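**Sorting by color or by shape? Settle this for me**

**pullness_pete** - March 16, 2026

OK so I've finally started going through the big tub of bricks my sister left at our place, and I'm stuck on the very first decision. Color or shape? I went with color because it's fast and it looks nice, and I'm using a white table so I don't miss the little stuff. Started small, just a yellow, a red and a green in a row, to work out which container gets what. 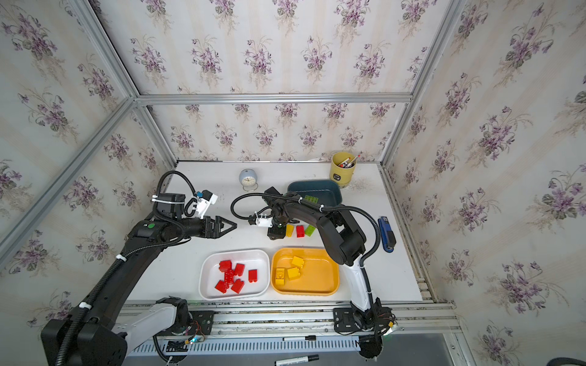 *Yellow, red, green. Wallpaper came with the house and it's staying.*

My husband says color is a beginner mistake and I'll regret it by June. Thoughts?

**gurkgate47**

Your husband is right, sorry! I did color for years and you end up with a bin full of red where you can't find anything. Your eye picks out a color in a mixed pile no problem, but a small red piece in a pile of red pieces? Good luck. Shape first, every time.

**Fabian Rainer**

Disagree with gurkgate. If kids are going to use them, color wins. Mine were 3 and 5 when we set ours up and they could put everything away on their own. Try asking a three-year-old to sort by plate thickness.

Pete, who are these for?

**pullness_pete**

My nephews mostly, and me on rainy days (mostly me). I kept going with color anyway while waiting for replies - teal basket for the lime green, yellow tray for the yellow. Most of the red is in the white tray, but one is still sitting out next to a yellow one. Also there's a stapler-looking clamp thing over by the wall that I keep meaning to put back in the drawer.
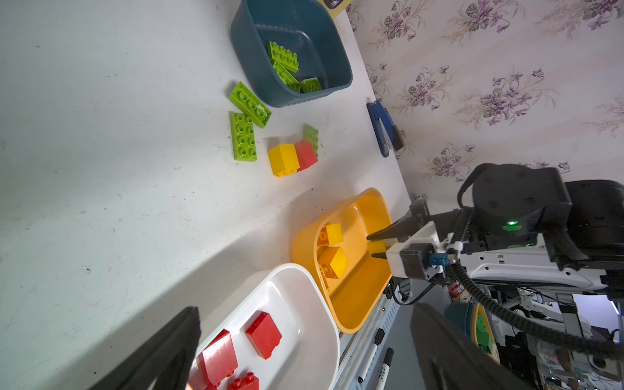
### Re: containers

**Shahram Babaei**

Yellow bricks in a yellow tray is going to drive you nuts. I'd swap it for something dark. The green in the teal looks fine to me, that lime really pops.

And the shallow tray is good for working out of but I wouldn't store anything in it. One bump and it's all on the rug.

**gurkgate47**

Ha, I was going to say the same about the tray. Though if you sorted by shape it wouldn't matter what color the tray was...

**pullness_pete**

I like the matching tray! It's a label you don't have to print. But yeah, fair point about the rug, we have a dog.

**economou_attic**

Do both? Color for the basic bricks, shape for anything odd like wheels, hinges and windows. That's how mine are and I've never had to redo it. Zip bags inside the bins if you run out of containers.

**Fabian Rainer**

Zip bags are a pain, kids never close them. Otherwise I'm with economou on this one.

**pullness_pete**

OK, going with color for the basics and one box for the weird parts. Does anybody have a tip for washing them? Some of these feel kind of sticky.

**Shahram Babaei**

Mesh laundry bag, lukewarm water, dish soap. Spread them on a towel overnight and leave out anything with stickers.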